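Ticket 357 — Washer-dryer stops mid-spin, towels only
Status: Resolved
Opened by: Retno Ginting, Cesthorpe flats, laundry room
Assigned to: Sunil Siriwardena

Reported fault
Machine 2 drops out of final spin when loaded with microfibre towels. Display shows "UNB", drum slows, cycle ends with water left in the load. Cotton sheets finish normally.

Wednesday, first visit
Level checked front to back and side to side. Rear left foot was off the floor by one turn. Adjusted and locked. Empty spin at 2,000 rpm completed without error. Test load of towels failed again at the same point.

Drain filter removed and cleaned. Grey lint, one hair grip. Pump runs freely. Hose height within limits.

Retno confirms the towels are the thin grey type, folded lengthwise into strips before loading. Strips tend to roll into each other and settle on one side of the drum.
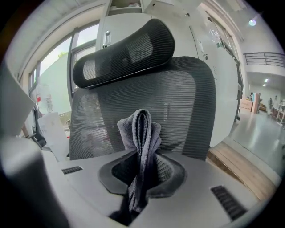

Second visit
1. Loaded 15 towels, folded as before. UNB after the second attempt to balance.
2. Loaded the same 15 towels shaken out flat. Spin completed.
3. Repeated step 2 with two bath towels added. Spin completed, less vibration.

Cause
Uneven load. Foot adjustment was needed but did not clear the fault on its own. No parts replaced.

Action
Notice put up by Kwame Ametepe: unfold before loading, do not wash fewer than six at a time. Recheck feet in June.

Closed by S. Siriwardena. Reopen under the same number if UNB returns with a flat load.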